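Mixed-item picking: what happened to your bench staff?
Forum: Warehouse and Kitting > Automation

kitline_umville
We pack returns kits at the Umville site. Since June one of the four sort benches has been an arm over a metal bin, integrated by Vokonberg. Loose stock goes in: cups, rolls of tape, balls, whatever came back that shift. Rate is 200 picks an hour. A trained person does 646 on the same mix.
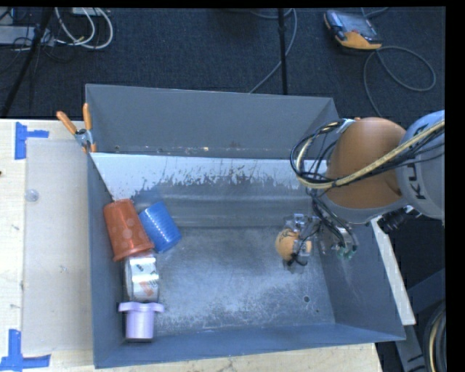

Headcount on the line is unchanged. The job is different, though. The bench operator now clears faults, re-seats items lying against the bin wall, and logs every miss. Management calls this a promotion. The pay grade is the same.

torque_spec
200 against 646 is not a fair comparison. The arm runs through breaks and second shift. Compare per day.

kitline_umville
It does not run through breaks. It stops on a fault and waits for a person. We logged 17 stops last shift.

deburr77
Same at Ciltard. Wrist complaints went down, boredom complaints went up. We rotate every two hours now. Before that, people missed the fault light.

torque_spec
17 stops is a tuning problem. Check approach angle near the walls before blaming the staffing model.

sortbench_b
Disagree. Walls are where items end up. Ours was tuned for 2,000 picks and the corner misses stayed. Get the fault clearing written into the job description, with a grade.

kitline_umville
Request is in with HR. Will post the wall offsets when I have them.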